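Dia de banho para os peluches!

Tenho andado a adiar isto há meses e finalmente decidi-me: em dezembro lavam-se os peluches todos cá de casa. Todos! A minha filha Matilde tem uma colecção que já ocupa meia cama (e um bom bocado do chão), e o pó que aquilo junta, meu Deus, nem vos conto.

Comecei por separar tudo em cima do sofá. Os pequenos de um lado, os que têm olhos colados do outro, e à parte os que têm caixinha de música ou pilhas, que esses nem chegam perto da água. A Tiziana, minha vizinha de cima, emprestou-me uns sacos de rede com fecho e foi a melhor coisa que me aconteceu esta semana - o pêlo fica protegido e os narizes não andam a bater no tambor.

Depois foi só levar o cesto para junto da máquina. Adoro este cesto entrançado, creme com a borda castanha, leve e com pegas recortadas dos lados. Já viajou comigo por quatro casas!

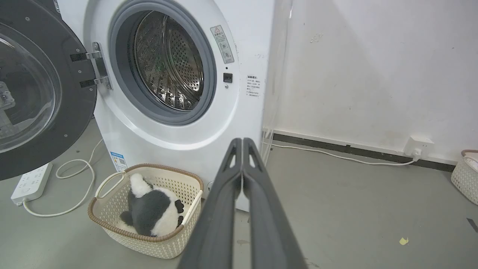 O panda no cesto, com a porta da máquina já aberta.

O panda é o preferido, portanto tem direito a tratamento especial. Ciclo delicado, água fria, pouca centrifugação e metade do detergente que uso na roupa. Junto sempre uma toalha velha para equilibrar o tambor, truque da minha mãe, e salto o amaciador, que deixa o pêlo empastado. Aproveitei também para passar um pano na borracha da porta. Façam isso de vez em quando, vale mesmo a pena!

Para secar, nada de estendal pelas orelhas, por favor! Deito-os numa toalha seca, aperto devagarinho para tirar a água e deixo-os ao ar, virando de manhã e à noite. Os mais gordinhos precisam de dois dias inteiros. No fim passo uma escova de cerdas macias e ficam fofos outra vez, quase como novos - a sério, experimentem com a escova.

Ainda me faltam seis, incluindo um coelho enorme que não sei se cabe no saco de rede. Se alguém já lavou um desses à mão, na banheira, contem-me nos comentários como fizeram!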